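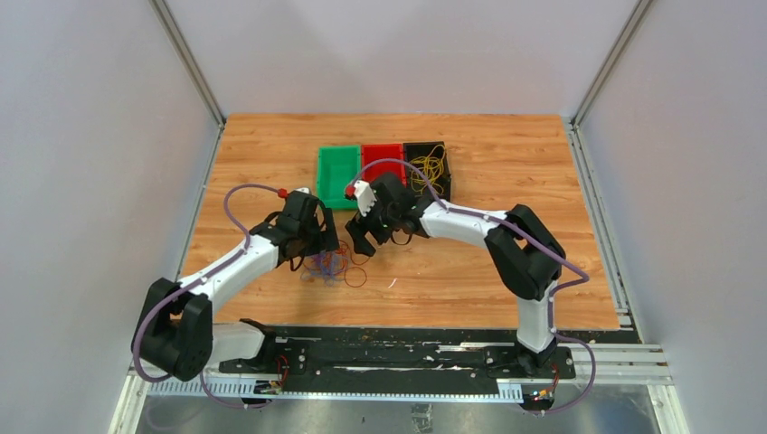

Rubber bands going sticky in storage - normal?
Posted by Nhung Hứa

I buy rubber bands in bags of 500 and keep them in an open tray by a south window. By July the top layer is tacky and snaps when stretched. The ones underneath are fine. Is it the brand (Trostotard) or the storage?

3 replies

Cemico
Storage, mostly. Natural rubber breaks down under UV light, ozone and heat, and a band under tension goes faster than a slack one. The top layer shields the rest, which matches what you see. Use an opaque box with a lid, below 25 °C if you can, away from motors and copier equipment that give off ozone. Put new stock at the bottom. A light dusting of talc keeps bands from sticking together but does not slow the aging. Throw out the tacky ones, as the residue marks paper.

Kinent
buy bags of 100 instead. mine never last long enough to go bad

Bùi
Agree with Cemico on the lid. If the window spot can't change, look at EPDM bands. They cost more and stretch less, but sunlight and ozone bother them far less. I keep 50 for bundles that stay on the shelf all year and use plain rubber for the rest.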